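Besto Clip-Lid Food Storage Container, Clear with Lime Lid

Home > Kitchen > Food storage > Clip-lid range
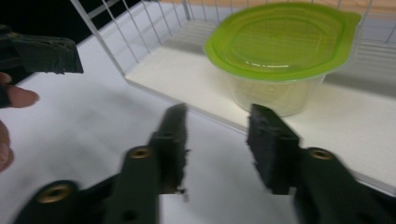

Clear container with lime-green lid, on the shelf.

The Besto clip-lid container is a plain, everyday box for dry goods, leftovers and packed lunches. It has a clear plastic body, so you can tell rice from pearl barley without opening it, and a coloured lid that is easy to find at the back of a cupboard. We have stocked the range for 7 years and it remains the one we sell most of to people setting up a first kitchen.

Product details

Range: Besto clip-lid
Body: clear plastic
Lid: plastic with removable seal
Lid colours: lime, white, slate
Suitable for: fridge, freezer, cupboard, dishwasher (top rack), microwave (body only)
Not suitable for: oven, grill, hob
Sold: singly, or in packs of 2 or 4
Capacity of largest size: 3000 ml

Sizes

The range comes in four sizes. The small is right for half an onion, a portion of sauce or a handful of nuts. The medium holds a lunch. The large takes a family-sized portion of stew or a bag of pasta, and the extra large, at 3000 ml, will take a bag of flour tipped straight in with enough room left over to get a scoop in and out.

Lids are not interchangeable between sizes, with one exception: the medium and large share a lid. If you buy one of each you can swap them over, and a spare lid will fit both.

The seal

The seal is a single soft ring that sits in a groove on the underside of the lid. It lifts out for cleaning. Use a fingertip or the handle of a teaspoon and work round from one corner. Knives will nick it, and a nicked seal leaks.

To put it back, press it in at the corners first and then along the sides. There is a flat face and a ridged face. The ridged face goes towards the food. If the lid will not clip down on one side, the seal is most likely in upside down or has a twist in it.

A seal that has gone slack after long use can be replaced without buying a new lid. Seals are listed under Spares and are sold in packs of 2.

Using it in the cupboard

Make sure the container is completely dry before you fill it with flour, sugar or salt. Water tends to stay in the groove after washing, so leave the seal out until both parts have dried. Brown sugar keeps its softness well in the medium size. Tea and ground coffee are better in something that keeps the light out, and for those we suggest the Stestolix tins instead.

The boxes stack. The base of each one has a shallow rim that sits inside the raised edge of the lid below. Keep the heavy ones at the bottom. A full extra large should not go on top of a small, as the base is wider than the lid and it will tip.

If you write on the container, use a chinagraph pencil or a removable label. Permanent marker can be got off the body with a little rubbing alcohol, but it tends to stain the lime and white lids.

Using it in the fridge and freezer

Let hot food cool before putting the lid on. A lid clipped down over steaming soup will pull in as it cools and can be hard to lift. If that happens, stand the box at room temperature for a while and open one clip at a time.

Leave a gap at the top for anything liquid going in the freezer. Two finger-widths is enough for the large size. Clear plastic is more brittle when it is very cold, so do not drop it or twist it to free the contents -- hold the base under a cold tap until the block moves.

Using it in the microwave

Take the lid off first. The body can be used for reheating but not for cooking from raw. Food with a lot of oil, sugar or tomato gets hotter than the rest of the meal and may leave a rough, cloudy patch on the plastic. This does no harm to the seal or the clips but it will not polish out. For curries and tomato sauces, move the food to a china bowl.

Washing

Wash before first use. All parts can go on the top rack of the dishwasher. By hand, use warm water and a soft cloth. Scouring pads scratch the clear body and it will go dull quite quickly.

For smells, fill the box with warm water and a spoonful of bicarbonate of soda and leave it overnight with the lid off. Wash the seal separately, as this is usually where the smell is.

Similar products

Adia glass box. Heavier and dearer, but oven safe without its lid. Does not stain. A better choice if you mostly reheat food at home.

Ristić stacking jar. Tall and narrow with a screw lid. Takes up less shelf than the Besto for spaghetti and breadsticks, though it is awkward to clean at the bottom without a bottle brush.

Stestolix tin. Opaque, with a push-on lid. For tea, coffee and biscuits. Not for the fridge.

Questions we are often asked

Is it leakproof?
It is fine for soup carried upright in a bag. We would not send it through the post or lay it on its side for a long journey.

Can I buy a lid on its own?
Yes, in all three colours. Check the size moulded on the underside of your old lid before ordering.

Do the older lids fit?
The clips were changed last November. Older lids will fit the current medium, large and extra large bodies. The small was reshaped at the same time and the old lid will not close on it.

Does the lime fade?
A little, if it is kept on a sunny windowsill. In a cupboard we have not noticed any change.

Delivery and returns

Single boxes go by standard post. Packs of 4 and anything in the extra large size go by courier. Unused items can be returned in their original sleeve. If a clip arrives broken, send us a photo of it and keep the box -- we will post a new lid and do not need the old one back.

Stock note, June 2026: lime lids available in all sizes. Slate is out of stock in small.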